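# Chapter 7: Desks, Chairs, and the Seated Worker

Most office work is done sitting down, and most of it is done within reach of one table. This chapter deals with that small area: the height of the surface, the seat in front of it, and the placing of the things a worker touches many times a day. Lighting and noise were covered in Chapter 6 and are mentioned only where they affect posture.

By the end of the chapter you should be able to measure a workstation, compare it with the person who uses it, and write a short list of changes in order of cost. You will need a tape measure and the record sheet at the back of the book.

## 7.1 A case to begin with

Sorby is a mail-order firm that sells sewing patterns and thread. Its order office has 22 desks in a single room on the second floor. When the firm moved there in April, every desk was bought from the same supplier, Kellano, and every desk was set to the same height. The chairs came from the old building and were of several makes.

By summer the office manager, Eduard Kopecký, had received complaints of sore wrists, stiff necks, and aching shoulders from 16 of the people who worked there. He first suspected the chairs, which were old and looked it. He asked for prices on new ones and was told to find out more before any money was spent.

Kopecký then did what this chapter will ask you to do. He measured each desk from the floor to the top of the surface, and he measured each worker from the floor to the underside of the elbow, seated, with the upper arm hanging straight down. The desks were all 731 millimeters high. The elbows were not all anything. A few workers matched the desks well. Several shorter workers had raised their chairs to reach the keyboard, and their feet no longer rested flat on the floor. Others had left the chair low and worked with their shoulders lifted all day.

The chairs could be adjusted and the desks could not. Footrests were bought for the shorter workers, and the tallest had their desks raised on blocks. The chairs stayed for another two years.

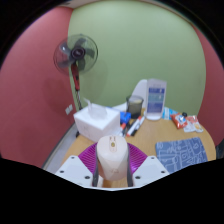
The wrist complaints took longer to settle. Kopecký went back to the room at ten in the morning and again at three in the afternoon, and each time he marked on a floor plan where every keyboard, telephone, and mouse was kept. Many of the order forms were on paper, and workers laid them directly in front of the screen. The keyboard was pushed to the left and the mouse to the far right, past the number pad. Some people were reaching 40 centimeters to the side for an item they used all day long.

A sloped paper holder between the keyboard and the screen cleared the space. With the forms off the desk, the keyboard could be centered and the mouse brought in beside it. Two workers who seldom typed numbers asked for shorter keyboards, and both got them.

We will return to the Sorby office in Section 7.5, where its floor plan is used in an exercise.

## 7.2 Terms used in this chapter

**Seated elbow height** is the distance from the floor to the underside of the elbow when a person sits with the feet flat and the upper arms relaxed. Shoes are left on, as they are worn at work.

**Primary reach** is the area of the desk that can be touched with the elbows close to the body. Items in constant use belong in it.

**Secondary reach** is the area that can be touched with the arm stretched out and the back still against the chair. It suits a telephone, a stapler, or a cup.

**Neutral wrist** means that the hand continues in line with the forearm. It is bent neither up nor down, and is not turned toward the thumb or the little finger.

Some older books call primary reach the "normal working area." The meaning is the same. The Steto method, described in Section 7.4, divides it again into left and right halves.

## 7.3 Measuring the worker first

Always measure the worker before the furniture. People who have already seen the desk height written down tend to read the tape in its favor, and the error can be large enough to matter.

Ask the worker to sit back fully in the chair. Adjust the seat until the thighs are level and the feet rest flat. Let the arms hang, then have the worker bend the elbows to a right angle. Measure straight down from the underside of the right elbow to the floor, and repeat on the left. Write down both figures, even when they agree.

Thick carpet should be pressed flat under the end of the tape. On a chair with soft cushions, wait a minute for the seat to settle before taking the reading. The Matoušek record sheet has a column for the type of floor and another for the type of seat, and both should be filled in at the time of the visit.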